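Kitchen sorting tips from a robot open day

18 Jan 2019

Last week I went to the open day at Domov, where a company called Truleo was showing a robot that puts things away. I went for the robot and came home with a page of notes for the kitchen. The people setting up the tasks have had to think hard about where things go on a table, and most of what they told us works at home too.

The visit took up the morning. There were four stations, and the one I stayed at longest was the fruit station. The job there is simple to say: pick up the fruit, put it in the basket, do it again. The robot was slow. I would guess it took about 16 seconds for one piece of fruit, and a person does it in one. But it did the same thing in the same order every time, and that is worth copying.

Clear the surface first. Before each run the staff took everything off the table that wasn't part of the job. At home I used to unpack groceries around the mail, the toaster and yesterday's mugs. Now I move all of it to a chair before I bring the bags in. It takes a minute, and I no longer find a lemon behind the toaster a week later.

Put the basket down before the food. It goes close to the front edge of the counter, long side facing you, so you can see the whole bottom and reach both ends. If you push it back against the wall, you end up dropping fruit in from above, and soft fruit bruises. 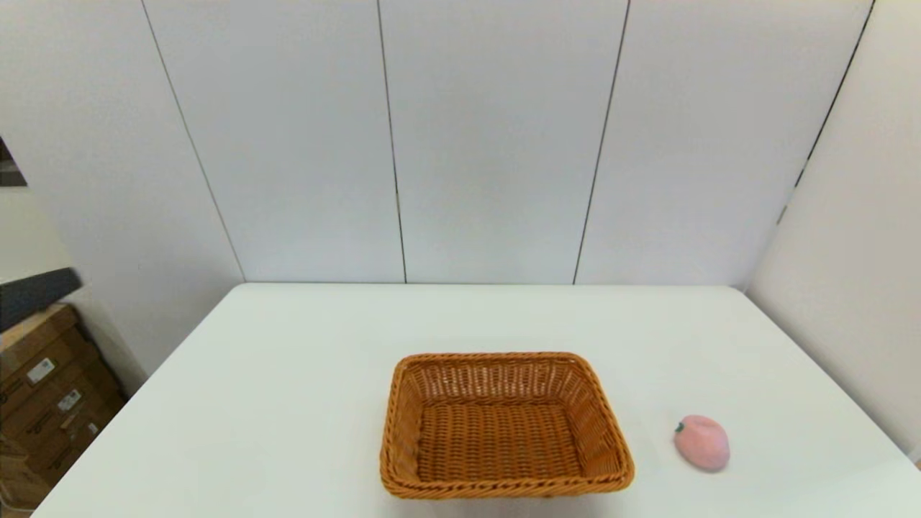 Leave a gap next to the basket as well. A hand needs room to come down beside a piece of fruit and close around it. When everything is jammed up against the basket you knock two things over to get one. Half a basket's width is plenty for most fruit. Pineapples and melons can go straight to their own shelf.

Work from one side. If you are right-handed, put the unsorted fruit on the right and the basket in the middle. Don't reach across the basket with full hands.

Handle one thing at a time if it is soft. Peaches, ripe pears, tomatoes and plums should be lifted from the sides and set down, with the hand opening only when the fruit is resting on something. The demonstrator said they had spent since March getting the robot to let go at the right moment – too early and the fruit drops, too late and it drags whatever is under it. I have started paying attention to this with avocados and I throw out fewer of them.

Some notes on baskets, as several visitors asked. Woven ones are good for fruit that sits out, as air gets in at the sides. Shake the crumbs and stems out before you refill it, and wipe the inside with a barely damp cloth. Dry it upside down near a window, never on a radiator. If the weave is rough, lay a clean dish towel in the bottom for peaches and change it when you change the fruit. For onions I use a separate basket and keep it away from the potatoes.

Keep the light even. One strong lamp on one side throws a shadow right where you are looking for bad spots. I turn on both the ceiling light and the one over the sink when I go through berries.

I also looked in at the laundry station, run by Espinoza. The robot folded dish towels in half and then in half again, and it smoothed the towel flat before each fold. I had been skipping the smoothing. The towels do stack better with it.

The Gastow station was closed when I got there, so I can't say anything about the dishwasher loading. If they open again in spring I will go back for that one and add my notes to this page.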